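Workshop notebook — garment bench and bedroom set, Hladun
January, started 09:30

Carried on with the jacket sheet for the Stemaditz lot. The bench is still covered in the Zutetgate trouser samples, so I used the bed. More room to lay things out anyway, and the height suits my back.

Reminder of what the sheet wants, as I had to look it up again: shell colour, trims, labels, anything stuck on or printed, then the folded size. Weight goes on the back page. The old form had weight at the top and two of us have been filling it in there out of habit. Use the new form.

Started with the collar on the bright blue one. It has a curved white trim set with rows of small silver rhinestones, so under "trims" I put "stones, collar" and left the rest of the line for a later check with the hand lens. The dark label with the gold-coloured patch is inside the neckline.
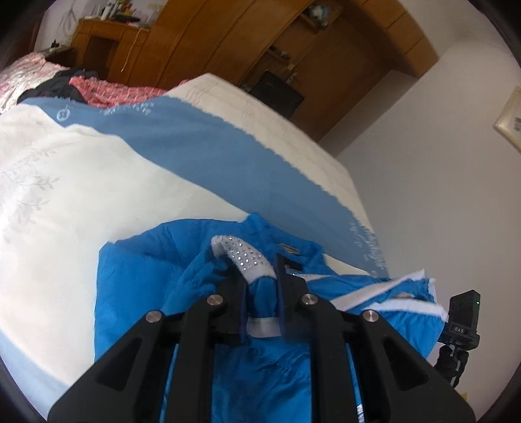
Stones are a nuisance for the wash label. Our default card says 300 g maximum in a mesh bag and nothing about stuck-on trims. I have pencilled in "inside out, bag, cool" and put a query against it. Ninder supplied the bags last time and they were too coarse, small stones could work through. Ask for the finer mesh before ordering again — the last box was 178 bags and we are still using them up on socks.

Folding. Sleeves in first, then the hem up to the chest, then the collar down last with the trim facing in. Doing the collar first leaves it standing up under the lid. For anything with a zip, close it before folding. I keep skipping that step and the front goes crooked.

Padded jackets go in the deep boxes. Baffles take a while to go down, so lean on them with a flat forearm and wait. The short shelf is 1300 mm and holds 4 deep boxes if they are pushed right up to the wall. Leave the lids off overnight.

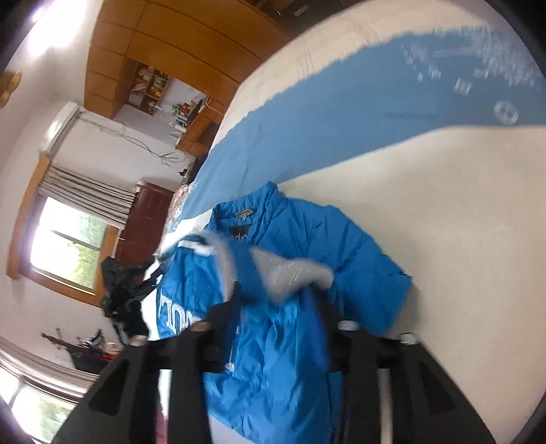
Blue puffer on the bed, inner neck labels and lighter lining showing. Lettering on the front goes under "printed".

Duvet to go back on straight when finished. The white sheet shows every thread, so run the lint roller over it before the next dark garment goes down.

Still to do: query on the wash card, finer mesh, folded size for the padded ones (measure after lunch, tape is in the Zutetgate tray). Stopped at 12:15.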